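Open Lab Afternoon at Skerkard: Your Questions 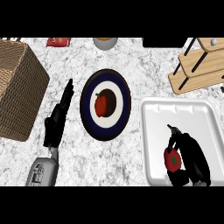 The kitchen counter in our simulator, with a pepper on the plate and a tomato in the right gripper.

Hi! I'm Jingyi Ye and I look after visits at Skerkard. We open the lab in Irville one afternoon in February, and my inbox fills up with the same questions every year, so I've put the answers in one place. If yours isn't in the list, write to me and I'll probably add it.

What will I get to see?

Mostly the two-armed kitchen work. We call the project Grilum, and it's all about getting a pair of arms to sort and move food and dishes on a counter. You'll see it on the big screen in the simulator first, then you can walk over to the real bench and watch the arms there. Lauri Ahonen runs the bench and he loves being interrupted, so go ahead and interrupt him.

Wait, so the kitchen on the screen isn't real?

Nope, it's all rendered. The marble, the wicker basket, the vegetables, the arms, everything. People do walk up and ask where we bought the counter (I take it as a compliment to Sihan Fan, who built it).

Why bother with a simulator if you have real arms?

Speed, and broken plates. We can run 1000 tries overnight in the simulator and come in to a folder full of results over coffee. On the bench a good day is roughly 100, and somebody has to put the food back every single time. We still need the bench, though. Things that look great on the screen can go wrong in very silly ways with a real tomato.

Can I drive the arms myself?

Yes! This is everybody's favorite part. You get a pair of hand controllers and a turn at the simulated counter. The usual first job is to get a vegetable onto the plate or the white tray without dropping it. Turns last 4 minutes, which sounds short until you've spent three of them chasing a pepper.

The real arms are for watching only, sorry. I know. I get asked a lot.

Is it hard?

The first minute is, for pretty much everyone. You're looking at the counter from a bit above, and it's tough to judge how high the gripper is. My tip is to look for the shadows. Also, move one arm and let the other one rest until you've got the feel of it. Kids tend to be better at this than their parents, and they'll let you know it.

What's in the basket for?

It's a place to put things, same as the plate and the tray. Xinyi Yan writes the jobs the arms are asked to do, and she likes having several spots on the counter so that "put the tomato away" has more than one possible answer. Ask her about it if you have half an hour to spare!

Are the arms doing it on their own?

Depends when you're standing there. We switch between a person driving and the software driving, and there's a sign next to the screen that tells you which one you're looking at. If the sign is wrong, please tell me - I forget to flip it.

Do I have to book?

Yes please. We have room for 100 visitors over the afternoon and the spots do go. Booking opens in January on the visits page. If you can't come after all, drop me a line and I'll pass your spot to the next person.

Can I bring children?

Of course. Under twelves need a grown-up with them the whole time, and we keep everyone behind the yellow line at the bench. There's a step stool for the driving station.

Where do I park?

The lot behind the De Haan building is open to visitors from noon. Come in through the side door, not the one facing the street, which is locked. Jiahui Fan will be at the desk with your badge.

Can I take pictures?

Sure, of the screens and the bench. Please ask before you photograph people, and skip the whiteboards.

Will there be food?

Coffee, juice and cookies in the hallway. The produce at the bench is off limits, it gets handled a lot.

I missed it. Is there another one?

We do a smaller evening for school groups in the fall. Teachers can write to me directly and I'll send the dates once we have them.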